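Search articles, topics, makers
Search
Reading time: 2 min

Bead and Cube Threading

Bead threading, also called lacing or stringing, is a tabletop pastime in which small pieces with a hole through them are pushed one after another onto a cord. It is one of the most widely enjoyed quiet activities for young children, and one of the most satisfying – a handful of bright plastic or wood and a length of string can keep a child happily busy for a whole rainy afternoon!

Pieces

The plain cube is the classic threading shape. It stays where it is put, it lines up neatly with its neighbors, and its flat faces are easy for small fingers to grip. Round beads look livelier on a finished necklace but have a habit of rolling under the couch. Many mixed sets add flowers, knobs and barrels, and the fun of these lies in the odd combinations they produce.

Color is half the pleasure. Strong single colors such as red, green, blue, yellow, orange and purple are the usual choice, since a child can then copy a pattern card or invent a repeating order. Older sets were painted wood. Plastic took over much of the market later on, and its glossy finish wipes clean in seconds.

The Estmont toy library, which lends threading sets to families, keeps a stock of 3000 loose pieces sorted by color. Its best-loved set is the Urnano, a box of 802 pieces in 2 sizes that older children tend to claim for big projects like curtains and wall hangings.

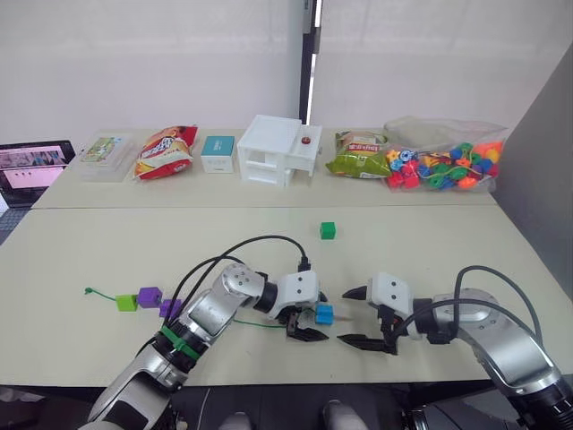
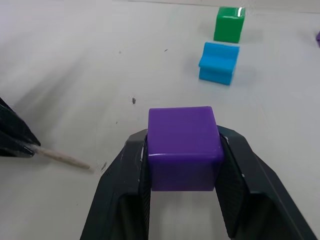
Colored cubes for tabletop play. First picture: cubes and a green string on the front table, with a bag of mixed beads behind. Second picture: a purple cube close up.

String

A good string is round, smooth and a little stiff. Cotton shoelaces with hard tips are excellent for beginners, and the tip can be renewed with a twist of tape when it frays. Thinner cord suits smaller holes but calls for more patience. A large knot, or a bead tied on at the far end, stops everything from sliding off – a step that is forgotten at least once by every threader, usually with spectacular results.

Ways to play

Free threading comes first, with no rule except to fill the string. Pattern threading follows, where 2 colors take turns along the cord. The Jirow game is a lively version for a group: each player adds one piece, names its color, and passes the string to the left until the bowl is empty. In the Lukáč style, the cubes are stacked into a tower before being threaded from the top down, so that the order of the tower is kept on the string.

Storage

Clear bags and lidded tubs are the favorites, as the colors can be seen from outside. Strings are best wound loosely and kept in a bag of their own. Small pieces are a choking hazard and should be kept away from children under three.

Last edited 10/10/23
Shares: 2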